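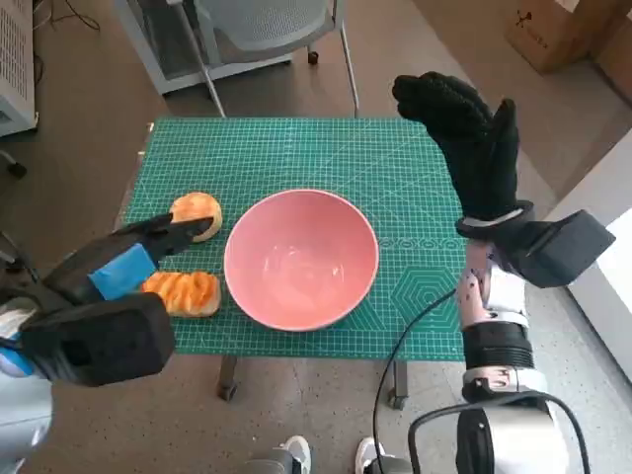 Bezawit Worku wrote to us that she got through the whole of Clilten in one cold January and then started again from episode one, mostly for the wedding week and the aunt's big speech in the kitchen.

Yes, all 113 episodes of the family drama are in one box at last! You get every episode in broadcast order, with subtitles, plus almost 2 hours of chats with the cast (the Dlamini brothers get the longest one, and it's lovely).
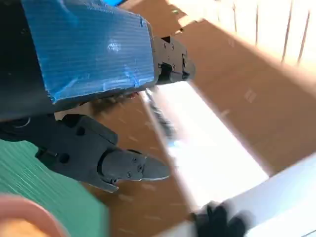

The Flurnon edition comes in a hard slipcase with seven folding sleeves inside. We wanted a cover with some grip to it - think of the fine parallel ridges on that big blue block, only ours is dark red and the lines are closer together. It feels great in the hand.

Catalogue no. 1471
Published by Serkow
Released July 10, 2019
Booklet with cast list and episode guide included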